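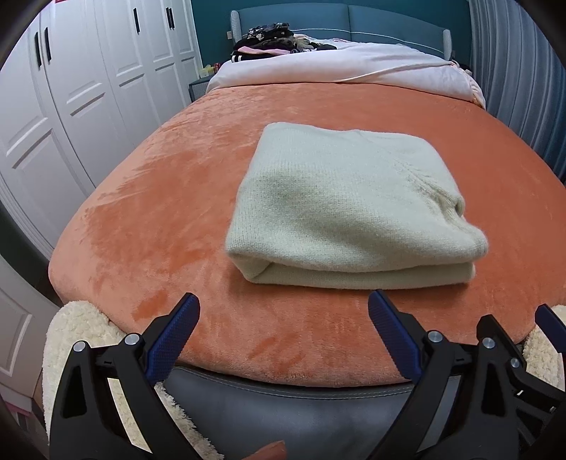 Le kit de préhension manuelle Mevness est proposé depuis le mois de janvier aux équipes qui constituent elles-mêmes leurs données de manipulation. J'en ai fait l'acquisition à titre personnel et je consigne ici mes observations, à l'intention des lecteurs qui m'ont écrit au sujet de mon précédent article sur le banc Venckus.

L'ensemble est livré dans une mallette rigide. Il comprend une pince à deux doigts, un module de prise de vue, un câble et une notice de 15 pages, rédigée en anglais et en allemand. Les doigts sont en plastique noir, ajourés de triangles, et portent des patins bleus texturés. Le montage est maintenu par de petites vis argentées qu'il convient de vérifier avant chaque séance ; la notice recommande un contrôle hebdomadaire, ce qui me paraît insuffisant pour un usage soutenu.

Mes essais ont porté sur le textile, domaine dans lequel le fabricant revendique les meilleurs résultats. Un pull blanc crème en maille côtelée, plié en paquet épais et posé sur une couverture en peluche orange corail, constitue à cet égard un cas exigeant : la maille est souple, les bords sont arrondis, et le support se déforme en même temps que l'objet. Il faut approcher la pince lentement et fermer les doigts sur toute l'épaisseur du pli. Une prise trop superficielle ne retient que la couche supérieure et défait le pliage.

Les patins adhèrent bien à la laine et au coton. Ils se chargent en revanche de fibres au contact des tissus pelucheux et doivent être essuyés régulièrement. La force nécessaire à la fermeture reste modérée, mais une certaine fatigue du poignet se fait sentir au terme d'une longue séance. Un repose-main aurait été apprécié.

Le logiciel d'accompagnement, Clustholm, appelle davantage de réserves. Sur 3 884 séquences enregistrées, 3 709 ont été validées à l'importation ; les autres ont été rejetées sans message explicite. Mme Benvinda Barreto, du service technique de Prenderau, distributeur du kit, m'a indiqué par courrier qu'un journal d'erreurs serait ajouté à la version 2. Aucune date ne m'a été communiquée.

Le contrat d'assistance est facturé séparément. Il couvre le remplacement des patins et l'étalonnage annuel, mais exclut les doigts, considérés comme pièces d'usure. Je conseille de demander ce point par écrit avant toute commande groupée.

En l'état, je conserve le kit pour les travaux sur le linge plié. Les essais sur les objets rigides, vaisselle et petits flacons notamment, feront l'objet d'un article distinct.

Publié le 11 février 2021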